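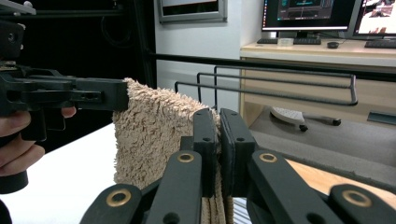 Our project looked at how to fold and store hand towels in a small shared washroom so that they take up less shelf space and still pull out one at a time. We worked with terry cloth because it is the hardest of the common towel fabrics to fold flat. The pile on the beige one we used is thick and looped, and where a fold of it is pinched the layers stack up side by side, so a towel folded three times is much deeper than its size suggests. Thin cotton does not have this problem.

The course was the Ladeta home studies module, room 3012, and the work ran through July. We tested 2 folds. The first, which we called the Toledo fold, is in thirds along the length and then in half. The second, the Arnum fold, is in half and in half again, with the open edges turned to the back. Each fold was repeated 10 times and the depth was measured at the middle of the stack with a ruler.
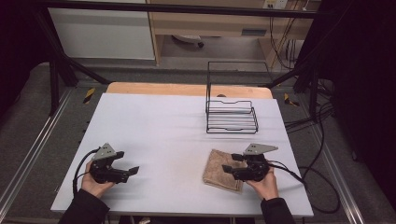 The Arnum fold was quicker to learn, but its corners drifted when the towel was put down, and we had to square it up before measuring. The Toledo fold kept its shape better. Four towels in the Toledo fold made a stack 245 millimeters deep. We do not have a matching figure for the Arnum fold because the stack leaned and the ruler readings did not agree with each other.

For storage we compared a solid shelf with an open wire rack. A rack with a low tray and a taller back, like the black one on our table, gives the towels something to rest against. The rails can catch the loops of the pile, so the folded edge should face down.

The Tirkatach shelf unit in the original plan was dropped, as it did not fit the washroom wall. If we did the work again we would wash the towels between rounds and use a flat board on top of the stack when measuring.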